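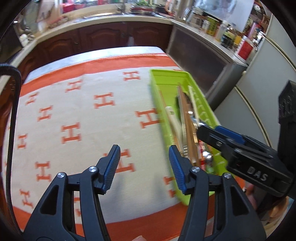 ok utensil drawer day. been putting this off since we moved in and I cannot dig for the ladle one more time

rule I'm going with: if it's longer than a fork it goes in the green tray. chopsticks, ladle, the long knife, the scraper. forks and the rest stay in the drawer

yes the good blanket is on the table. orange H's and all. saves the tabletop and I can just shake the crumbs out after

so many crumbs. how. it's a CUTLERY tray

those little ribs down the inside walls are where they live btw. old toothbrush, dish soap, hot water. took me 20 minutes and a podcast

the long wooden chopsticks only fit if they run the whole length of the tray. tried them crossways first like a fool

question for people who cook more than me – does the knife go in with everything else or no? Chia-jung Shih says absolutely not, get a strip for the wall. she is probly right

update: looked at wall strips. Kamby has one for 84 which, no. Unia has a plainer one, going to measure before I order anything

update 2: measured. there's a spot between the window and the cabinets if I move the calendar. fine. knife sleeps in a dish towel till then

also found 2 bottle openers and a corn holder. one corn holder. where is its freind

giveaway bag so far: spare peeler, bent whisk, the garlic thing I used once in March and had to clean with a pin

wooden stuff gets oil tonight, the pale one looks thirsty. whatever's left in the bottle will have to do

ladle stays in front from now on. telling everybody in the house. it goes back in FRONT

next up the spice shelf – send help, or labels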